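奥尔特波特毛巾回收点四月重开 旧毛巾1380条已入库

本报讯（记者 匆发）奥尔特波特（Oltport）的旧毛巾回收点四月重新开门了。地方还是老地方，莱诺宁（Leinonen）洗衣房后头那间，门朝巷子，早上八点开，下午四点关。关了一冬，门口的牌子重新刷过，字比原来大。

头一批收上来1380条。浴巾、面巾、擦手巾、厨房抹布，什么都有，灰色的最多。酒店退下来的占大头，剩下是居民自己拎来的，塑料袋、纸箱、枕套，装什么的都有。还有人用一条大浴巾把小毛巾兜成一包，打个结就扛来了。

收下来先洗，洗完摊开看。看边、看角、看毛圈。边上开线的另放，毛圈秃了的另放，有破洞的直接进剪裁那一堆。白台面，灯开足，一条一条过，急不得。

负责分拣的雅克利娜·科斯特（Jacqueline Coste）在洗衣这行干了大半辈子，手快，话也快。她说最怕的不是脏，是软化剂。“放多了，毛圈糊一层，摸着滑，擦水擦不干。好多人家里毛巾越洗越不吸水，就是这么来的。”她的办法：停两三次柔顺剂，水温按标签走，甩干之后抖一抖再晾。抖要用力，抖出声。

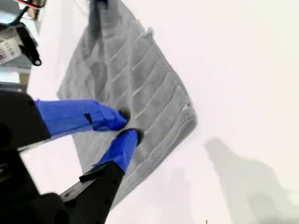
台面上的灰色毛巾，斜纹凸起，毛圈起绒，右侧为包边。

带凸纹的毛巾要多看一眼。纹路之间的沟容易藏线头和绒毛，洗完用手掌顺着纹抹一遍，再逆着抹一遍。包边比中间厚，干得慢，收早了放柜子里有味。科斯特说她每年都要讲一遍，每年都有人拿半干的来，一袋子捂得发酸，只好从头再洗。

今年分三类走。品相好的，叠好，两条一捆，送城北的临时住所，头一趟送了294条。中等的，给动物收容站垫笼子，对方要求不高，干净、没有长线头就行（长线头会缠爪子）。剩下实在不行的剪成方块，当工业擦布，交给韦姆洛（Vemlow）拉走。韦姆洛的车每周来两趟，装满就走，不等人。有一回差半袋没装上，在墙根底下放到下一趟。

捆绳也换了。去年用橡皮筋，放久了发粘，粘在毛巾上抠不下来，今年改成布条，就从剪下来的边角料里出，不花钱。布条宽了浪费，窄了勒印子，试了好几回，现在是两指宽。

超细纤维的单独收，这是今年新加的规定。

原因不复杂，超细纤维跟棉的一起洗，会把棉绒全吸过来，洗完灰扑扑一层，拍都拍不掉。也不能高温烘，不能用柔顺剂。往年混在一起，洗废了不少。今年门口多摆了个筐，写着“超细”两个字，还是有人往棉的那筐里扔。

分不清怎么办？科斯特教的土办法，拿手背蹭。手上稍微有点干皮的，一蹭就挂住，那是超细。棉的不挂。再不行看标签，标签剪了的就看织法，小圈圈又密又短的多半是。还是拿不准就放在台子角上，等她来。

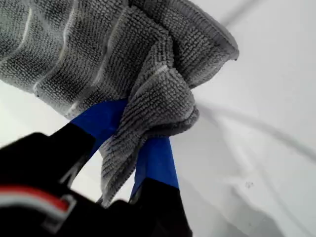

折法也统一了。先对折，再对折，最后三折，包边朝外，露出来的那一面要平。角要先拽出来，角窝在里头，叠多少遍都是鼓的。带条纹的不要求对纹，往年有人为了对纹一条叠五分钟，后面排着几大筐，急得人跺脚。科斯特说，看着齐就行，又不是摆橱窗。

叠好的上架，架子分四层，浴巾在最底下，沉。面巾中间。擦手巾在上面，最上一层放待定的。待定的每到月底清一次，清的时候从严，能剪就剪，不然越堆越高，去年堆到顶着灯管。

床品店索姆内斯（Somness）这次也参加了，店里设了代收箱，在收银台左手边，营业时间都能放。店员凯尔图·凯图宁（Kerttu Kettunen）介绍，箱子头几天没什么动静，后来贴了张纸，写明收什么不收什么，一下子就满了。“之前大家不知道旧的也要，以为得跟新的一样。”她说有位老太太分了三次送，每次都熨过，叠得方方正正，她都舍不得往箱里倒。

店里的纸上是这么写的：

收：浴巾、面巾、擦手巾、抹布、浴袍腰带（能当捆绳）。
不收：浴室地垫，带橡胶底的一概不收。沾过油漆、机油的不收。发霉的不收，洗过也不收。
超细纤维请另装一袋，袋口写字。
请洗净、晾干再送，不用熨。

有读者来电问床单收不收。回收点答复，暂时不收，没地方放。枕套可以，限棉的，拿来装毛巾正好。羽绒被不收，请别再放门口了，上回下雨泡透，几个人抬都抬不动。

还有人问能不能上门取。目前不行，人手紧。东西多的，比如旅店、理发店、健身房，可以提前打招呼，韦姆洛的车顺路的话捎一趟，不顺路就没办法。理发店的毛巾碎发多，请先抖干净再洗，碎发进了滚筒，后面几锅都跟着遭殃。染过发的那种深色印子倒没关系，不嫌，归到擦布那一堆就是了。

洗衣房那边，夜里机器空着的时候给回收点用，电费水费莱诺宁承担一半，另一半从擦布的收入里出。账贴在门后，谁都可以看。洗涤剂用无香的，收容站那边专门提过，动物闻不惯香味，去年有只狗死活不肯进铺了香毛巾的笼子。

分拣台还缺人手，上午尤其缺。不用经验，来了有人教，半个钟头就上手。要求站得住，不怕飞绒，对棉绒过敏的请戴口罩，口罩自带。指甲长的容易勾毛圈，最好剪一剪，戒指也摘了放家里。想来的直接到后巷敲门，或者在索姆内斯的收银台留个名字和电话，凯图宁下班前会统一送过去。

停车请注意，巷子窄，只能停一辆，卸完就走。骑车来的可以推进院子，靠左边墙放，别挡洗衣房的出风口。

下一批送临时住所的毛巾还在叠，浴巾缺得厉害，面巾够了。家里有多余浴巾的，颜色不限，大小不限，近期可优先送来。代收箱满了的话请直接送后巷，不要放在箱子边上，店里要过人的。下午四点以后没人接，门口也请别放，夜里潮，第二天又得重洗一遍。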